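Pirent Under-Sink Water Filter, Tirkance Series
Home > Kitchen > Water Filters > Under-Sink
$156.00
In stock. Ships from our Wolde warehouse.

The Tirkance is a cold-water filter that mounts inside the sink cabinet and feeds your existing kitchen faucet. There is no separate spout to install and no hole to drill in the sink or countertop. It uses 2 cartridges, one for sediment and one for taste and odor, in screw-on housings under a single steel bracket.

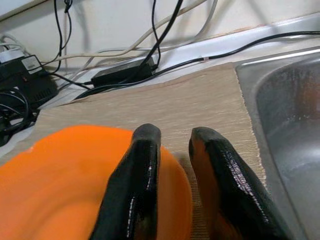
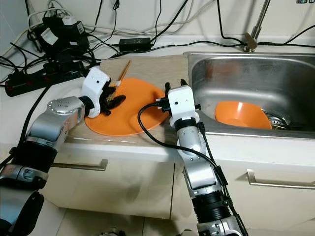
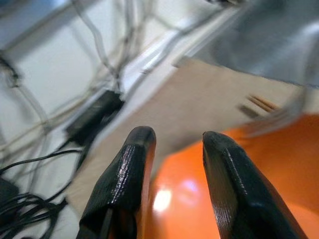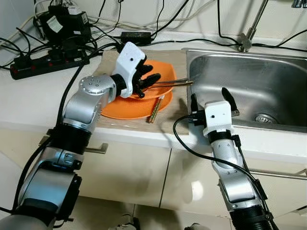

Second photo: stainless steel sink, with an orange plate on the counter to its left.

Overview

Most people who buy this filter are on city water that tastes of chlorine, or have older pipes that leave grit in the faucet aerator. The first cartridge catches rust, sand and scale. The second is a carbon block that takes care of the chlorine taste and smell. Water passes through both every time the cold side of the faucet is opened, so it is filtered for drinking, cooking, rinsing vegetables and everything else you do at the sink.

The hot side is not filtered. Do not connect the unit to the hot line. The housings are rated for cold water only, and hot water will shorten the life of the carbon block and may deform the seals.

Flow is a little lower than with an unfiltered faucet. With new cartridges most people do not notice. If you fill large stockpots often, you will notice it toward the end of the cartridge life.

Will it fit?

The Tirkance was laid out for a standard 30-inch sink base cabinet with the doors in front. It will fit in narrower cabinets if nothing else is mounted on the wall you plan to use. Check these before ordering:

Side wall or back wall clear of pipes where the bracket will go
Room below the housings to unscrew them and drop the cartridges out
A working shutoff valve on the cold line
Standard compression fitting on the faucet supply line

If you have a garbage disposal, measure with the disposal in place. The usual solution is to put the bracket on the opposite side wall -- the supply hose in the box is long enough to cross the cabinet. A pull-out trash bin on a track is harder to work around, and we suggest mounting the filter on the back wall in that case, above the height of the bin.

Deep single-bowl sinks take up more of the cabinet than older double-bowl models. Measure from the underside of the bowl down, with the drain trap in place. The cabinet depth printed on the cabinet maker's sheet will not tell you this.

What is in the box

Twin filter head with steel mounting bracket
Two clear housings
Sediment cartridge
Carbon block cartridge
Braided supply hose
Adapter for the shutoff valve
Housing wrench
Four wood screws
Spare O-rings
Printed instructions

Teflon tape is not included. You will also need an adjustable wrench, a drill with a small bit for pilot holes, a towel and a shallow pan.

Installation

Close the cold shutoff valve and open the faucet until it stops running. Put the pan under the valve and disconnect the faucet supply line. Some water will come out of the line.

Hold the bracket against the cabinet wall and mark the screw holes with a pencil. Leave enough space underneath to get the wrench around each housing and swing it. Drill pilot holes, then drive the screws until the bracket does not move. Particleboard cabinet walls are soft, so go slowly and use a backing strip if the screws do not bite.

Run the supplied hose from the shutoff valve to the port marked IN. Connect the faucet line to the port marked OUT. Hand-tighten both, then give each a quarter turn with the wrench. The ports are easy to mix up when you are lying on your back, and the filter will not work properly if they are reversed.

Open the shutoff valve slowly and check every joint with a dry paper towel. Let the faucet run on cold for ten minutes before drinking. The first water may be gray or cloudy. The gray is carbon dust and the cloudiness is air, and both clear on their own.

Check the joints again the next morning.

Changing the cartridges

Replace both cartridges every 12 months. Replace the sediment cartridge sooner if the flow drops or if it has turned dark brown, which you can check through the clear housing without taking anything apart. Homes with well water often go through sediment cartridges faster.

Shut off the water, open the faucet, and press the red button on top of the head to release the pressure. The housings are very hard to turn if this step is skipped. Unscrew each housing with the wrench, keeping the pan underneath, and throw out the old cartridge. Wash the housing with dish soap and rinse it well. Wipe the O-ring and put a thin film of food-grade silicone grease on it. Seat the new cartridge, screw the housing back on by hand and snug it with the wrench. Do not overtighten.

Sediment goes on the left, carbon on the right. The head is labeled.

Specifications

Type: two-stage, under-sink, full flow
Use: cold water, indoor
Mounting: side wall or back wall of cabinet
Housings: clear plastic, screw-on
Bracket: powder-coated steel
Cartridge life: 12 months
Electrical connection: none

Not suitable for

Water that has not been tested or treated for bacteria. The Tirkance does not soften water and does not remove fluoride or nitrates. If your water leaves white scale on the kettle, it will go on doing so with this filter. Do not install it in an unheated cabin or garage where the pipes can freeze.

Questions we get

Can I use it with a pull-down faucet? Yes, as long as the cold supply line has a standard compression fitting.

Does it filter the refrigerator line too? Only if the refrigerator line branches off after the filter. Most branch off before it, at the shutoff valve.

Do Starnard cartridges fit? The Starnard sediment cartridge fits the left housing. The Starnard carbon block is slightly too long and will not seal.

I rent. Can I take it with me? Yes. Reconnect the original supply line to the valve and unscrew the bracket. There will be four small screw holes left in the cabinet wall.

Shipping and returns

Unused units can be returned within 30 days in the original box. Cartridges can be returned only if the wrapper is sealed. If a housing arrives cracked, keep the packaging and send us a photo -- we will ship a replacement housing and you do not need to send the whole unit back.

Related items: Tirkance replacement cartridge pair, O-ring kit, spare housing wrench, longer braided hose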